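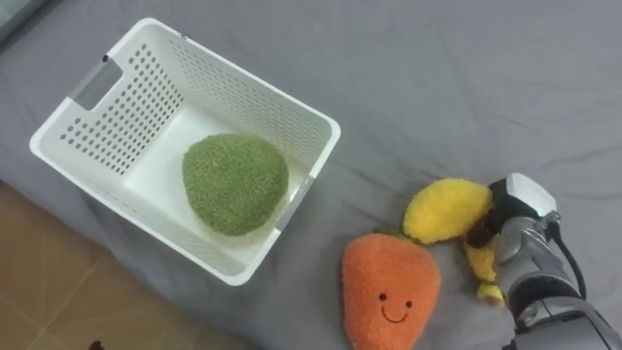
Sestex Laundry Basket, White with Grey Handles

We've stocked a good many baskets in the shop over the years, and the Sestex is the one we end up taking home ourselves. It was made with washing in mind, of course, but ours has carried beach towels, library books, a week's worth of lemons from the neighbour's tree and, more often than anything else, every soft toy in the house on its way back to the kids' room.

The basket is white plastic, with rows of small round holes through the walls and a smooth, solid floor. We're very fond of that solid floor! Socks don't poke through it, crumbs and sand stay put until you can tip them out over the bin, and plush toys slide out in one go without catching an ear or a leaf on the way. The holes up the sides let a bit of air through, so a slightly damp jumper left in overnight won't be quite so sorry for itself in the morning.

There are grey handles set in near the rim. They're comfortable to hold with a full load, and they give little hands something obvious to grab when two children decide to carry it down the hall together (slowly, and usually with a lot of giggling).

Using it for toys

Mihret Admasu, who looks after our homewares range, keeps hers on the end of the couch for the after-dinner tidy. Her youngest has a collection of plush fruit and veg, and the game is that everything has to go back to the market before bath time. She finds it works best to lay the basket on its usual spot before you say a word about packing up, and then let the children choose what goes in first. Big round things like a broccoli sit nicely on the bottom, and long ones like a carrot can go down the side or on top, whichever gets the fewest complaints.

If you'd like some matching company for the basket, the Otik plush vegetables are on their own page under Toys and Play. They're sold separately.

Looking after it

Wipe it down with warm water and a squirt of dish soap. An old toothbrush is handy for the holes if fluff has built up. For texta marks, try a paste of bicarb soda and a soft cloth, and be patient with it. Please don't put the basket in the dishwasher, and bring it in from the line on very hot days, as white plastic will yellow in time if it lives in the sun.

Good to know

Colour: white, grey handles
Material: plastic
Sold: singly, or as a set of 2
Postage: flat rate within Australia
Returns: 50 days, unused, with the receipt
Toys: not included

Customer notes

"Bought one for the washing and came back for another because the toys had taken over the first. Sturdy and easy to wipe out." Amarachi Odukoya

"A bit bigger than I'd pictured, so do check your shelf. Lovely smooth base though, and my grandson tips everything out of it with great ceremony." Innes Haldane

Any questions, send us a message through the contact page or ring the shop and ask for Mihret. She's always happy to have a chat about baskets.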